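Olham Home Ownership Program

The Olham Home Ownership Program is a public housing program in the municipality of Olham. It gives low-income households title to newly built or repaired homes in place of temporary or unsafe dwellings. The program is run by the Olham Housing Office and paid for by the municipality, with a smaller share coming from national grants.

Background

Olham grew quickly after the opening of the Badix cannery, and many workers settled on unserviced land along the river. Most of these dwellings had no piped water, and few residents held any document proving a right to the land. An early plan to move the families to rental blocks in the Gratska district was dropped after objections from residents, who asked to stay near their workplaces.

A second plan, drawn up by the planner Kirsten Oddsson, proposed building on the same land and transferring ownership to the occupants. The municipal council adopted it in June by a vote that split the governing coalition.

Operation

Households apply to the Housing Office and must have lived in Olham for at least five years. Successful applicants pay a fixed monthly sum for 17 years, after which the title passes to them free of further charge. Titles may be held jointly by spouses. A home may not be sold during the payment period except to the municipality.

The first phase, built by the contractor Hafþórsson, consisted of 272 homes on the east bank. A second phase of 76 homes followed in Gratska, where several older buildings were repaired instead of replaced. Around 60 percent of the titles issued in the first phase were registered in the names of women.

Reception

Supporters credit the program with bringing water and sewer lines to the riverside. Ívar Vestergaard, then leader of the opposition on the council, criticized the cost of the first phase and the lack of a second bidder for the contract. A municipal audit published on Sunday, April 26, 2020, found no breach of the bidding rules but advised that later contracts be advertised for a longer period. The council accepted the advice.

See also

Badix cannery
Gratska district
Olham Municipal Council
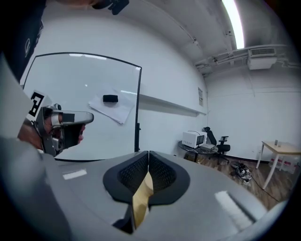
A person wearing a head-mounted headset, behind a light-gray gripper with black finger pads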